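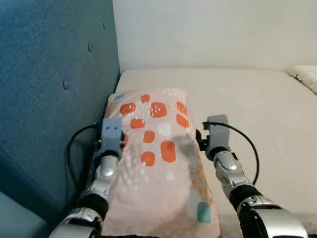 Pink pillow with the orange squares, on the bed.

Minutes — Bedding and Linen Group, Runbridge House
Sunday, 2 pm, upstairs sitting room

Minutes of the December meeting were accepted with one correction: the spare doonas are in the hall cupboard, left side.

1. Pillowcases
Lots of love for the pink print! The meeting agreed the speckles and rounded squares cheer a bed up no end, and the bit of teal ties in nicely with the curtains we already have in the end rooms. One member felt the orange was a bit strong for the small bedroom. After some back and forth it was agreed to use the print in the three front bedrooms and keep plain white for the small one.

Trinditz have the same fabric by the metre, so we can run up matching cushion covers later on if there's any left in the budget. Carried.

2. Making up the beds
The order is now: mattress protector, fitted sheet, flat sheet, doona, pillows last. Pillows get a good plump and go on with the open end of the case facing away from the door. There was a lively discussion about whether pillows should lie across the bed or lengthwise down the side while the sheets are being done. Left to whoever is making the bed.

Creases: a few are fine. We are not ironing pillowcases. This was put to a vote last year and nobody wished to reopen it.

3. Washing
Pinks go in with the pale colours on a cool wash, and out on the line if the weather's kind. The Pilkington dryer is working again (hooray) but is taking a long time with anything thick, so please do pillows one at a time and check the lint tray first.

4. Cupboard
The linen cupboard looks wonderful — thank you to everyone who stayed back. Sets are now folded inside their own pillowcase, with the room name on a tag. Tureo tubs on the bottom shelf are for blankets only. Towels found in them will be moved to the bathroom.

5. Money
Balance in the linen tin is $146. Approved: one more set of the pink print and a packet of safety pins.

6. Other business
A request for firmer pillows in the back room was noted. Members will try a couple at home and report back.

Actions: tags for the two new sets; quote for cushion fabric; lint tray notice for the laundry.

Meeting closed 3.20 pm, followed by tea and a very good lemon slice.

Share (2)
3 comments

Those squares are gorgeous, I'd have that print in my own room. Is it only in pink?

Can we please add the blue striped set to the next agenda? The elastic has gone on the fitted sheet.

Back room pillows — I've got a firm one I can bring along for people to try.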